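Paid participants wanted: household tidying study, Clivedside

The Sterkero group is recruiting adults for a study on whether a robot arm can take over small pickup chores at home. The short version of current results: sometimes. Hard floors and tabletops give little trouble. Upholstery is harder, as cushions slope and small objects settle at odd angles.

Participants attend one session of 2 hours at our Vosley office. You will watch simulated trials on a screen, mark the point at which you would step in and do the job yourself, and then clear the same kinds of items by hand from a real armchair so that we have a human baseline.

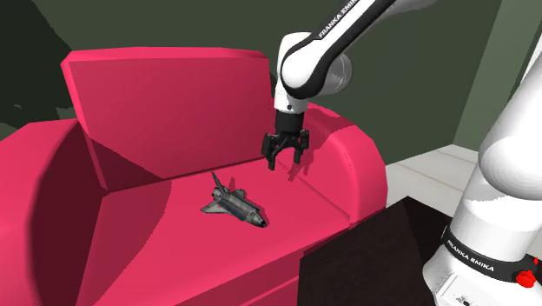 Sterkero Recruitment Desk

A typical trial has one item on a chair seat, such as a toy space shuttle, and a single arm with a two-finger gripper. The full set contains 2271 trials; you will rate a small portion of them.

You should be 18 or over, able to bend and lift light objects, and do most of the tidying in your own household. No technical background is needed. People employed in robotics are not eligible.

Payment is by gift card at the end of the session. Saturday slots are available. To apply, write to the Sterkero desk, Room 313, Morrison Building, Vosley, stating your preferred time and any access needs.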